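April 16, 2024

Sourdough starter storage, drying run. Picking up from the notes on the Soriano starter. The question is still whether flakes dried at room temperature come back as fast as the refrigerated jar, and whether it matters which flour they were fed on before drying.

Fed both starters last night at 1:1:1 by weight, Danent white flour for jar A and Stivero whole rye for jar B. Both had doubled by morning. Jar B went over the rim again and I lost a spoonful or so to the shelf. Use the taller jar for rye from now on. I have written this down before and still grabbed the short one.

Spread 200 g of each on parchment, as thin as the offset spatula would go. Jar A spreads easily. Rye drags and leaves ridges, and the ridges are what stay damp longest. Wetting the spatula helps a little but leaves streaks that dry glassy and stick to the paper. Two sheets per starter, four on the rack, fan on low and pointed at the wall. Pointed straight at the sheets it lifts the edges of the paper and the flakes end up on the floor.

The older flakes, dried last August and kept in a screw-top jar in the dark cupboard, came out today for the revival test. They smell faintly of malt and nothing else. No clumping. I crushed a portion with the rolling pin, weighed out 2 g, and soaked it in water for an hour before adding flour. Last time I skipped the soak and had hard bits in the jar for three feedings.

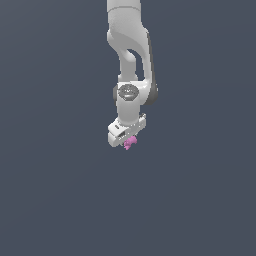
*Render, white arm on plain blue-gray background.*

Revival jar at noon: flat, a few pinholes against the glass. At four: more pinholes, thin layer of liquid on top, stirred back in. At eight: slight dome, smells like wet flour with a bit of yogurt. That is slower than the jar from the fridge, which was domed by midafternoon on the same flour and the same water. Not surprising, but I wanted it on paper. Will feed the revival jar again before bed and leave it on the counter. Do not move it next to the oven to hurry it along, or the comparison is no good.

Water: used the filtered jug for everything. The tap has smelled strongly of chlorine all week.

Ata loaf, from the fridge starter. Total dough came to 1,796 g, divided in two by eye and then corrected on the scale. Bulk was on the long side and the dough was slack by the time I shaped it. First loaf spread in the oven. The second got an extra fold and a colder proof and held up better. Crumb is even in both, a little gummy at the base of the first. It came out early, with the center reading nearly 200 F. The second stayed in longer and cut clean once cool.

The proofing box is reading 103 on the dial again with the probe inside showing much less. The dial has been off since the lid was replaced. Trust the probe. If anyone uses the box for yogurt, same thing applies.

Flour left: enough white for another week of feedings, rye is down to the last bag. The Stivero rye is ground coarser in this batch than in the one before it, and I think that is part of why the sheets dried unevenly. Could sift it, but then it is a different flour from the one in the August flakes.

To do:

- Flip the rye flakes once the tops are dry
- Weigh all four sheets before breaking them up
- Label the jars with flour as well as date
- Second feeding of the revival jar, same ratio
- Replace the parchment, roll is nearly out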